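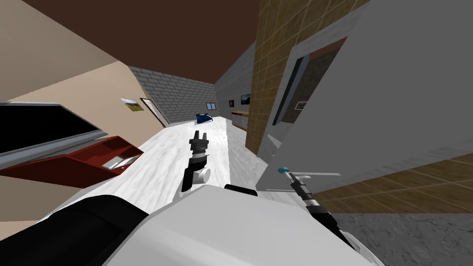 Week 2: what does a two-armed robot cost you?

Right, money! I always start in the simulator, as mistakes there are free. Look at how far those arms stick out across the hallway, then go and measure your own doorways (please do, Joar Solheim's group at Gumisbridge forgot).
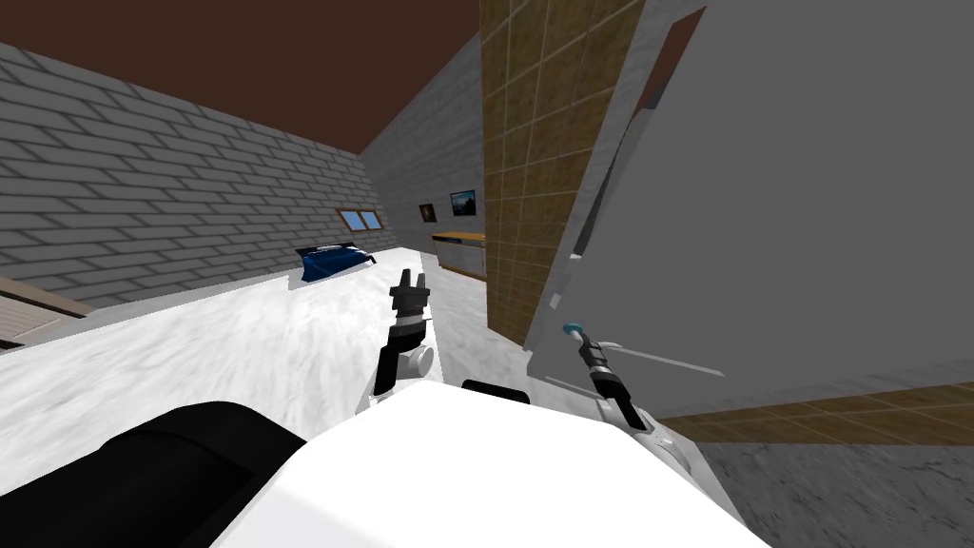
My Zeng quote had the arms on one line and grippers on another, at 1661 each, with spare fingers at 122 a pair. Put 200 aside for delivery and ask Bitach the same questions.
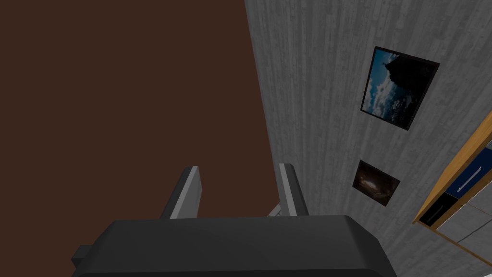
Training days go on their own line too. Bring your draft sheet on Saturday.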